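The Room on Tefera Street

The summer my aunt Ayantu turned 79, she decided to let out the back bedroom, and she decided it the way she decided most things, which was out loud, at supper, with her fork in the air. She had lived in the house on Tefera Street since before the bridge was built, and in all that time the only people who had slept in the back bedroom were relatives, and relatives, she said, never stripped the bed.

I had come to Nusarlow in June to help her paint the porch, and I stayed because the porch led to the gutters and the gutters led to the roof. I was between jobs and a little between everything else. My aunt never mentioned it. She gave me the small room by the stairs and a key on a loop of green yarn, and every morning she left a boiled egg under a teacup for me, as if it might otherwise have gotten away.

The advertisement went up in the window of the Filtutum bakery, written in her square schoolteacher's hand. Quiet room, it said. Large bed. Garden. No trumpets.

"Why trumpets?" I asked.

"I had a cousin," she said, and went to see to the beans.

We spent most of a week getting the room ready. I washed the curtains and hung them back up damp so the creases would drop out, and she sat on the cedar chest and told me about everyone who had ever been ill in there. It was a good room for being ill in, apparently. You could hear the kitchen from it, and the light came in late. She had opinions about the sheets as well. Patterned ones made a stranger feel he was lying in somebody else's taste, she said, and a plain cream sheet was like a clean page, and then she looked embarrassed at having said something so fancy and told me I'd missed a corner. 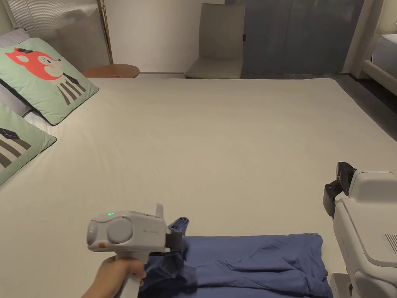 The bed in the back room, with the cream sheet on.

The first person to answer the advertisement was a young man who wanted to know about parking. The second was a woman with a parrot, and my aunt thought about the parrot for two whole days before she decided that it was, in spirit, a trumpet. After that the card in the bakery window curled up in the heat and there were no more calls, and we went on eating our suppers with the back bedroom door standing open, because she said a closed door would make the room lose heart.

I think it was then that she began to talk about my uncle. She had hardly done it while I was growing up. He had been gone so long that to me he was mostly a hat on a peg, but now, with the room all ready and waiting, he came into the conversation as easily as the weather. He had worked at the Brumeo ferry office and could whistle both parts of a duet, or so she claimed – one through his teeth and the other, she said, through sheer stubbornness. He folded his shirts himself because he didn't trust anyone with the collars. When they were first married she used to unfold one, now and then, and fold it again slightly wrong, just to see how long it would take him to notice.

"How long did it?" I said.

"He always noticed," she said. "He never said a word. He just did it over, and then he'd bring me a pear."

She kept one of them. It was in the cedar chest under the spare blankets, and she showed it to me on a rainy afternoon when the roof had beaten me again and I had come in to sulk. I'm not sure what I expected. It was a shirt. It had gone soft the way cloth does after years of being left alone, and she laid it over her knees and smoothed it from the middle outward, talking the whole time about the price of shingles. When she had finished with shingles she folded it, got one sleeve wrong on purpose, and put it back.

I went out and bought her a pear. It was the wrong season and it was hard as a doorknob, but she ate it, every bit, standing at the sink with her back to me. 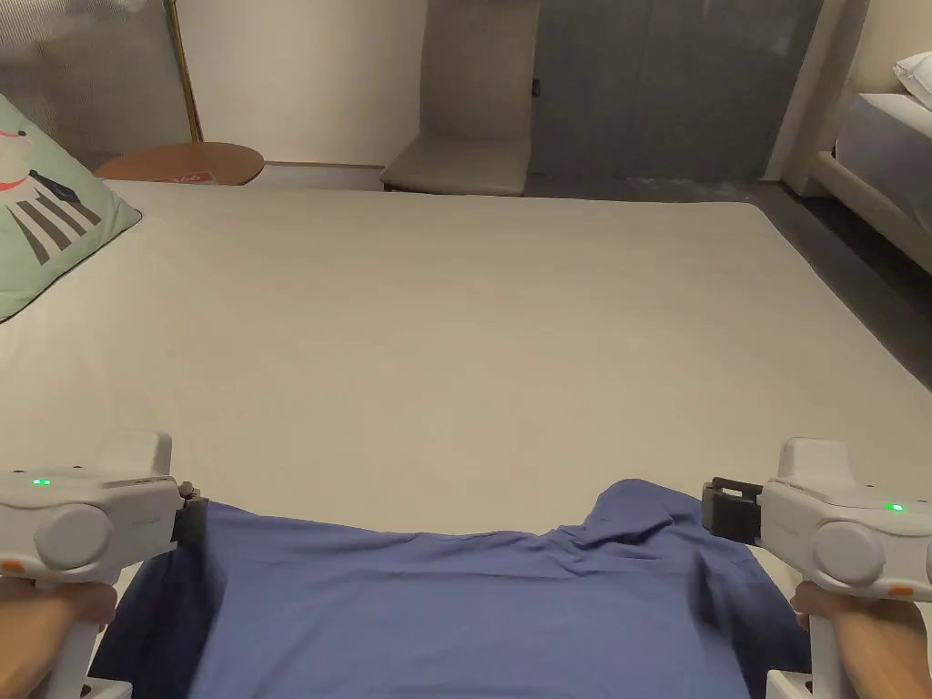

Ayantu Lencho, you are going to end up giving that room away, came the voice over the garden fence that evening, and if you do, give it to somebody who is already in the house and is sleeping with his feet out the end of a child's bed.

My aunt went on watering. She watered the beans and then the path and then, for quite a while, one of her own shoes.

"He hasn't asked," she said at last, over the fence.

"I'm right here," I said, from the ladder.

"Well, then," said my aunt.

So I asked. I did it properly, too – I came down and knocked at the front door and told her I had seen her card in the bakery window and wondered if the room was still available. She asked me about trumpets. She asked if I had a parrot. She said the rent would be the gutters, and that she expected the bed stripped on Saturdays, and that there was no parking to speak of. Then she showed me down the hall as though I had never been in the house before, pointing out the bathroom and the loose board and the window that needed a bit of a thump.

I slept badly that first night, the way you do in a big bed when you've gotten used to a small one. The light did come in late. I lay there a while listening to her move around the kitchen, the tap and the radio and the lid of the egg pan, and somewhere under it all she was whistling, only the one part, leaving gaps where the other should go.

I didn't know the tune. I put my feet on the floor and went down the hall to ask her what it was.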